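Kitchenware Notes: Mug Trees, and What to Hang on Them

The November order from Purnis came in last week, and the mug trees are on the shelf again. Several members have asked which one to buy, so Ffion Samuel took two home and Eun-ji Hyun kept a third in the break room at Mackay Street for a month. What follows is mostly their notes.

The plain pale wood tree is the one most people want. It has a round base, one upright post and short pegs set at different heights. The pegs are straight dowels. They do not curl up at the ends like the wire kind, so the angle of the peg is all that keeps a mug on. Check this before you pay. Hold the tree at eye level, and if a peg looks flat or droops, put it back and take another.

Load it from the bottom. Put the heaviest mug on the lowest peg, then the next one on the opposite side. Ffion loaded hers from the top down the first evening and it went over on the counter with two mugs on it. No breakage, but one handle has a chip.

Handles matter more than size. A handle you can get two fingers through will go over any of the pegs. Small espresso handles are a tight fit on the thicker dowels. Cups with no handle cannot be hung at all and are better kept upright beside the base or on a folded towel. The same goes for the faceted tumblers we carried in the spring.

Do not put the tree in the dishwasher. Wipe it with a damp cloth and let it dry standing up. If the post works loose, take it out of the base, clean off the old glue, and set it again with a little wood glue. Leave it overnight. Jae-hoon Yoo did this with his old one and has had no trouble with it.

A tree on a hard counter slides when you pull a mug off in a hurry. Felt under the base stops this. Su-bin Um has a roll of gray felt at the front desk and will cut a circle for anyone who brings in their base or a tracing of it. There is no charge for members.

Eun-ji Shin is collecting names for the next order, which closes when we reach 126 trees. If you want the dark stain, say so when you sign up. 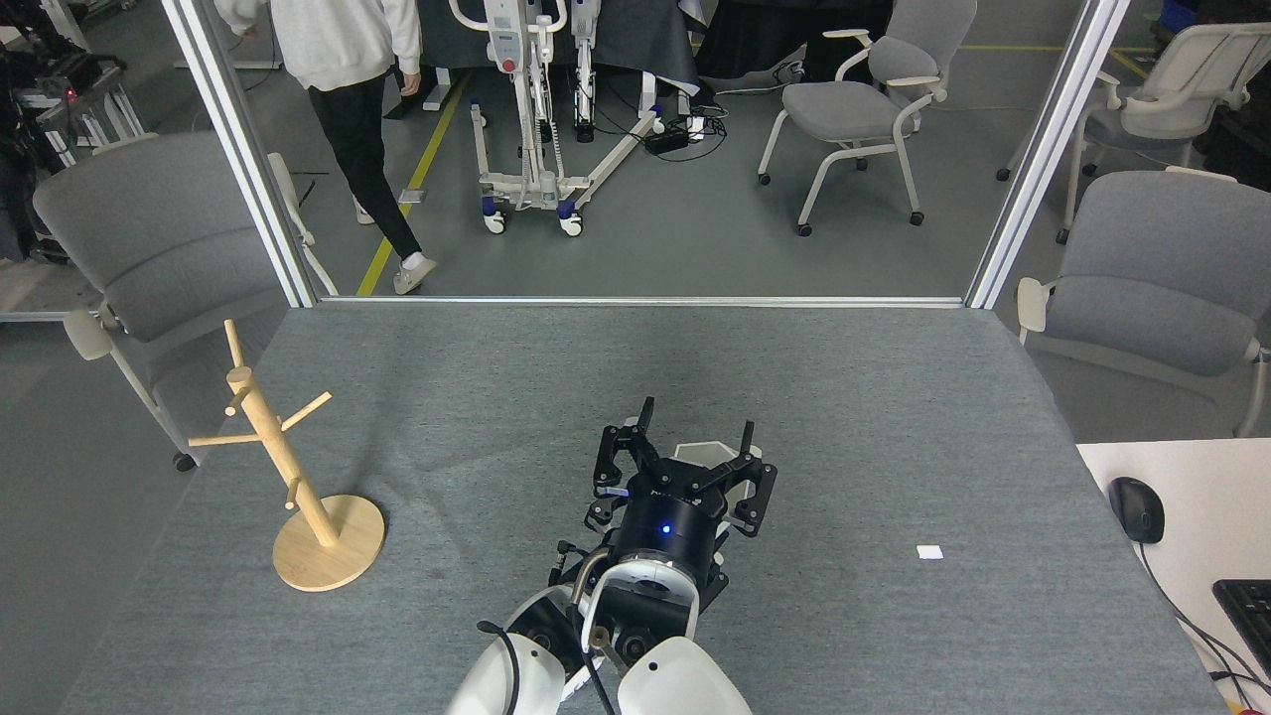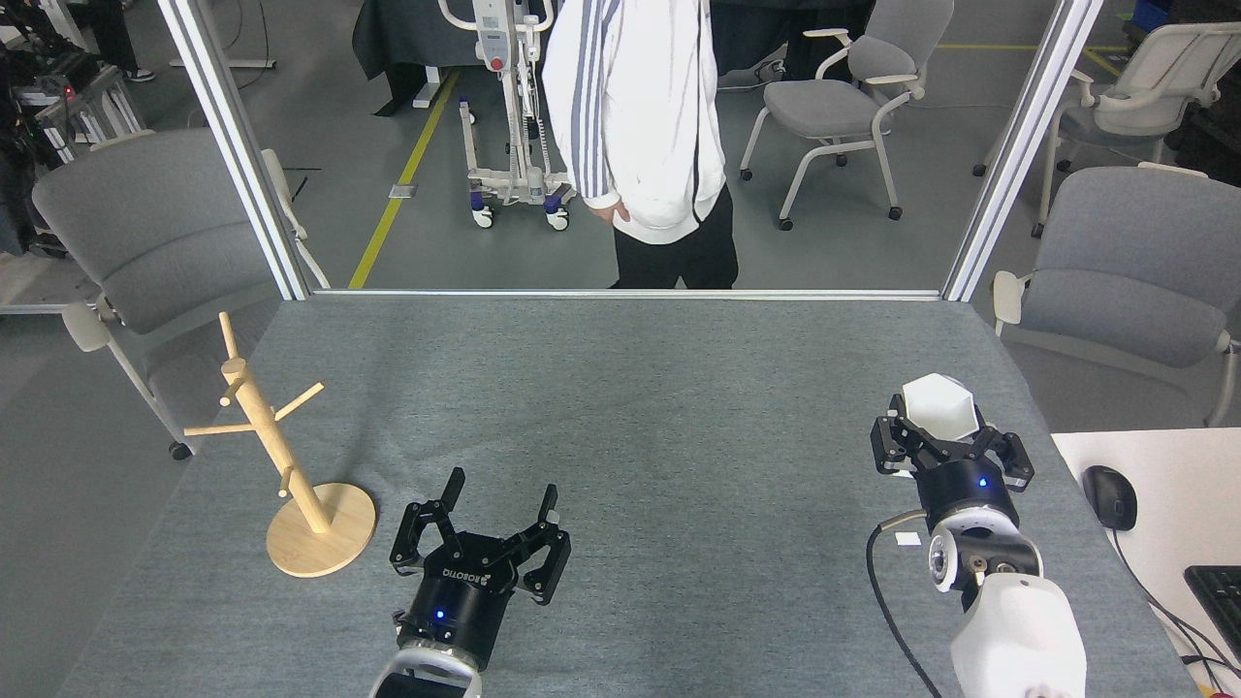

The light wood mug tree, on gray felt.

Vol. 3, No. 200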